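Keeping two hand grippers in good order

3 December 2024

Since the spring I look after the gripper cell at Jomero. It is a small cell: one table, two hand-held grippers with marker cubes, and the computer that collects what they record. People think that the work is mostly software. For me it is mostly cleaning, screws and checking the same things again.

Last week I had to set up everything again after we changed the finger pads. I write down how I did it, for myself and for the colleagues in Bundby who have the same model.

I begin with the cubes. Each one must sit tight at the base of its jaw, and the printed patterns must be clean. A fingerprint on a marker is enough to make the tracking jump. I wipe with a dry cloth only, because once I used alcohol and the print became gray. Then I look for the green light on both cubes.

After this comes the first reach. I ask the operator to bring both jaws to the sides of a flat box and to stop before closing.
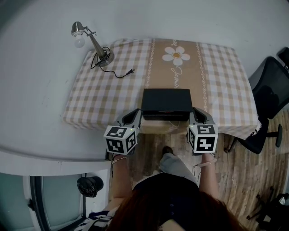

Both jaws at the black box, one from each side.

If one jaw comes lower than the other, the box turns when you close. In our case the left one was 2 millimeters too low, so I loosened the mounting plate and moved it up. It took me 40 minutes – the screws from Garrido are very small and I dropped one.

Then I check the fingers. They should meet in a narrow V, without one going over the other. I open and close 119 times, which is the number in our old checklist, and I don't know who chose it. If the trigger begins to feel heavy before the end, there is dust in the slide and I open the housing.

The last check is with thin things, like a cord or a plug. A gripper can hold a box very well and still lose a cable. We keep a lamp with its cord on the table for this.
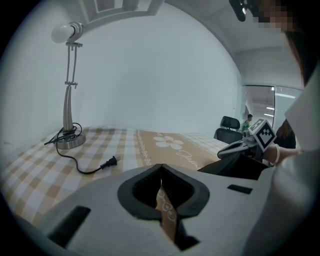

What I change from now on

I will clean the slides every 6 days and write it in the log. Also I will keep spare screws in the drawer – a whole bag of them. The new pads from Hondel are softer than the old ones, and I want to see how they look at the end of December before I order more.

Comments (2)

gridline: Thank you for this. Do you use thread lock on the mounting plate? Ours moves a little after each week.

Author: Yes, the weak type, one small drop. With the strong one I could not open it again.

Recent posts
Why I label both ends of every cable
Changing the finger pads, with mistakes
A better drawer for small tools

Contact | Copyright 2024 | Back to top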